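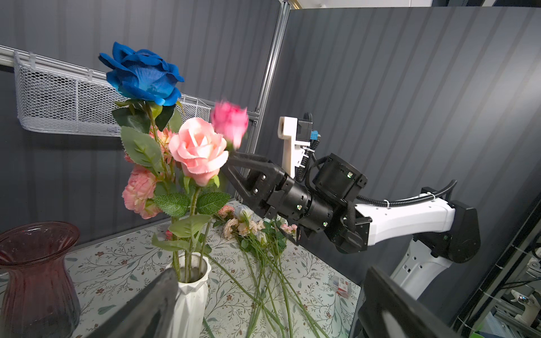

Flower Arrangement for a Reception Table
Group 3: Cempaka Hartono, Indira Devadiga, Roald Tangen
Supervisor: Margit Fjeld

1. Purpose
Our task was to make one table arrangement with artificial flowers for the reception of the Gosley guest house. The arrangement must be easy to take apart for cleaning.

2. Materials
We used a white vase, a printed tablecloth, and artificial flowers in pink, blue and white. The budget was 500, and the flowers took the largest part of it.

3. Method
First we laid the flowers on the cloth and compared the stems. Then we put them into the vase one by one, turning each head a little outward.

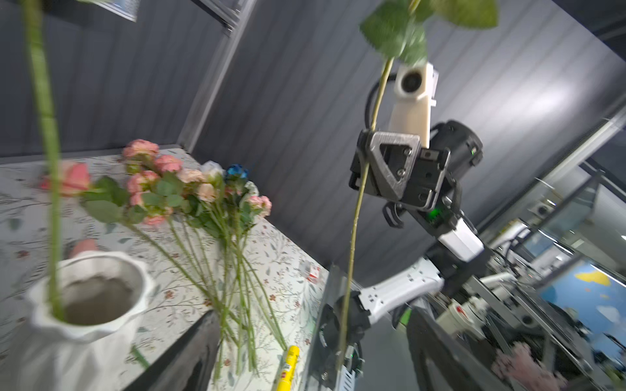 The long stems were the most difficult, for they lean to the side when the vase is almost empty. Indira proposed to spread the leaves before placing the next stem, and we kept this rule for all 5 trials.

4. Result
We prefer one blue rose among the pink ones. With more blue, the arrangement looked too cold to us.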